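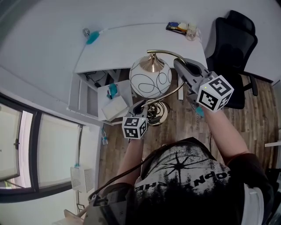

What does the Skurnemon workshop build?

Hand-held grippers, and the software that turns their recordings into motion data for robot arms. Most of the parts are made and assembled in a shared workshop in Lurkcombe. Members finish smaller jobs at home.

Last updated: May
Posted in May by the Skurnemon workshop

About us

Skurnemon is a small build group with its own bench space and a members' parts store. We rent the ground floor of the Hondwood building, 700 square feet, and share the laser cutter and drill press with two other tenants. Metalwork goes through the Wieczorek machine shop across the yard.

The current gripper is the third version. The first had a single drive screw and bound up under side load. The second fixed that but weighed 226 grams more than planned, too much for long sessions. Version three moves the fasteners outward, so the finger pads can be changed without opening the housing.

Our test objects are household goods. Lamps are useful because the mass sits at one end and the arm gives few flat surfaces to hold. Cords are a separate problem and we log them separately.

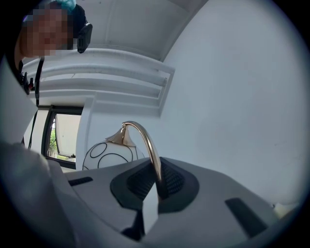
Brass lamp arm held at the finger pad, globe shade behind.

The object library holds 1,712 logged trials. A further 12 are waiting for review, which will bring the total to 1,724. Trials with a lost marker are kept and tagged, and the tag list is posted by the door.

Membership covers bench time, storage for one crate and use of the printers. Filament is charged by weight. New members do a safety session on Monday evening before using the drill press. Bring closed shoes.

Drawings for versions one and two are available on request. Version three drawings will follow when the pad mount is settled.

3 comments | 9 shares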